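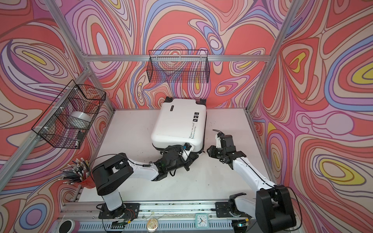
By Ebbe Dalen
Updated September 24, 2023

Luggage on the Farside Night Train: Frequently Asked Questions

These answers cover the Farside service between Ciresberg and Matar, in both directions. Group bookings have their own page.

How many bags can I bring?

Each passenger may bring two large bags and one small bag. The small bag has to fit under the seat or at the foot of the berth. Children with their own ticket get the same allowance. Children traveling free on a parent's lap do not have an allowance, but a folded stroller is carried at no charge.

Is there a weight limit?

Bags that stay with you are not weighed. You need to be able to lift them up the steps yourself, as the platform at Lellum is lower than the train floor. Checked bags may weigh up to 24 kilograms each.

Should I bring a hard suitcase or a soft bag?

Either is fine. Hard suitcases go on the rack at the end of the car. In a six-berth compartment the space under the lower berth is shallow, and a soft bag is easier to push in. Lay wheeled cases flat or put on the strap, or they will roll when the train slows down for the curves after Lellum.

Can I check a bag?

Yes, at Ciresberg and Matar only. The counter closes 45 minutes before departure. You will get a paper tag with a number on it. Keep it, as you will be asked for it at the other end. Checked bags cannot be collected at Lellum, even if your ticket ends there.

Can I get to my checked bag during the trip?

No. The baggage car is locked from departure until arrival. Put medicine, glasses, chargers and anything you want for the night in your small bag.

Do I have to label my bags?

Checked bags must have a name and phone number on the outside. We suggest the same for bags on the rack. Many suitcases look alike and people do leave with the wrong one. A second label inside the lid helps if the outer one tears off.

What about skis and bicycles?

Skis count as one large bag and travel in the baggage car. Bicycles need a reservation, and there are 8 spaces on each train. In June these often sell out, so book when you buy your ticket. Electric bicycles are accepted with the battery removed. Carry the battery with you.

Is there luggage storage at the stations?

Ciresberg has 182 lockers in the lower hall, next to the ticket machines. The large ones take a full-size suitcase. Matar has a staffed storage room that closes overnight. Lellum has no storage.

My bag was damaged. What do I do?

Go to the baggage counter before you leave the station and show your bag and the tag. Staff will fill out a form and give you a copy. Scuffs and small scratches are not covered. Broken handles, wheels and locks are covered for checked bags only.

I left something on the train.

Lost items are taken to the office in Matar, extension 3244. Ask for Ivar Torvik or leave a message with your car and berth number and the date you traveled. Food is thrown out the same day.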